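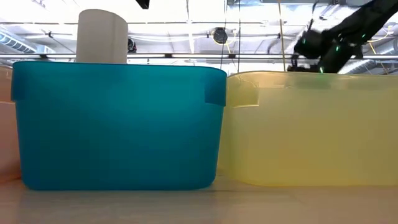 **An:** Verteiler Materialausleihe Kindertageseinrichtungen
**Von:** Geschäftsstelle Kidix, Standort Cilumby
**Datum:** 21. Juli 2024
**Betreff:** Re: Rückgabefristen und Reinigung der Ausleihsätze

Sehr geehrte Damen und Herren,

zu der nachstehend zitierten Anfrage der Einrichtung Nultosa nimmt die Geschäftsstelle wie folgt Stellung. Die Antwort geht an den gesamten Verteiler, da gleichlautende Fragen auch aus anderen Häusern eingegangen sind.

> in der Ausleihordnung vom Mai ist die Leihfrist mit sechs Wochen angegeben, auf dem Begleitschein stehen dagegen vier. Welche Angabe gilt? Ferner bitten wir um Auskunft, ob die Behälter vor der Rückgabe von uns zu reinigen sind oder ob dies zentral erfolgt.

**Leihfrist**

Maßgeblich ist die Ausleihordnung. Die Frist beträgt sechs Wochen ab dem Tag der Abholung. Begleitscheine mit der abweichenden Angabe stammen aus einem älteren Druckbestand und können aufgebraucht werden; die Frist ist dann handschriftlich zu berichtigen. Eine einmalige Verlängerung ist möglich, sofern für den betreffenden Satz keine Vormerkung besteht. Der Antrag muss vor Ablauf der Frist bei der Geschäftsstelle vorliegen.

**Reinigung**

Die Behälter sind leer auszuwischen und vollständig getrocknet zurückzugeben. Bausteine, Steckmaterial und Sortierformen aus Kunststoff reinigt weiterhin die entleihende Einrichtung. Textilien und Holzteile werden zentral gereinigt und sind getrennt beizulegen. Scheuermittel und lösungsmittelhaltige Reiniger dürfen nicht verwendet werden.

**Fehlende Teile**

Fehlmengen sind auf der Rückseite des Begleitscheins zu vermerken. Bis zu einem Wiederbeschaffungswert von 25 Euro je Ausleihe wird auf eine Erstattung verzichtet. Bei höheren Beträgen erhält der Träger eine gesonderte Mitteilung.

**Bestand**

Im Verzeichnis Addo sind derzeit rund 300 Ausleihsätze erfasst. Der Satz mit der Inventarnummer 2512 (Wasser und Schütten) ist bis auf Weiteres nicht verfügbar, weil mehrere Trichter ersetzt werden müssen. Bestehende Vormerkungen bleiben erhalten.

Rückfragen zu einzelnen Ausleihvorgängen richten Sie bitte unter Angabe der Inventarnummer unmittelbar an die Geschäftsstelle und nicht an den Verteiler.

Mit freundlichen Grüßen

Geschäftsstelle Kidix
Materialausleihe Cilumby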